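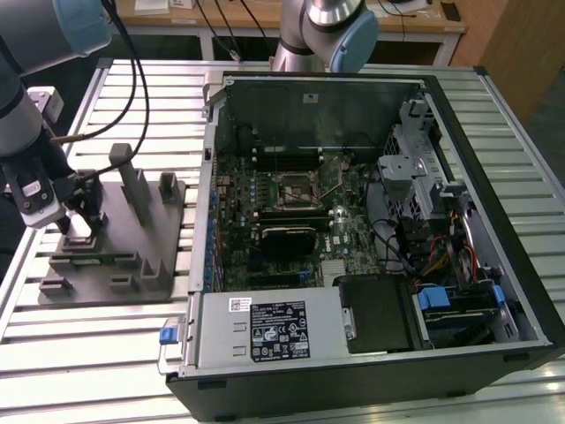 Tolitz bench cell: setup and upkeep

Item 2948. Sold by Iltumeo, serviced from our Stulstead shop.

Most bench cells get sold on speed. We'd ask you to ignore the speed figure, ours included, until the fixture plate sits where it should. An arm that moves fast to the wrong spot is a good way to ruin a motherboard.

What the cell works on
Desktop towers laid on their side with the panel off. Small parts go in the slotted blocks on the gray plate, next to the case. The CPU socket is the part to worry about. With the bracket up the pins are bare, and no gripper we have tried is gentle enough to forgive a bad approach.

Setting up
Bolt the plate to the slats before you teach a single point. Clamps are fine for a demo and useless by November.
Teach the tall post first, then the short one, then the slots.
Run the pick cycle at low speed with the case in place. Watch the gripper cables through the full reach – they need slack at the far end and should never drag over the board.

Looking after it
Check the finger pads every 65 hours. The Raju pads we used to ship claimed far longer, and we stopped believing it.
Wipe the slots with a dry brush. Skip the compressed air, which only moves grit into the next slot.
Re-teach both posts after any knock to the table, even if the arm still seems to hit its marks.

Repairs
Pad set: $287, fitted. A bent finger is replaced, never straightened. Pieter Mathebula handles bookings and will ask for your last teach log, so have it ready.

We don't offer a "self-calibrating" upgrade. We tested two and sent both back.

Prices checked Fri 28 February. Freight is extra.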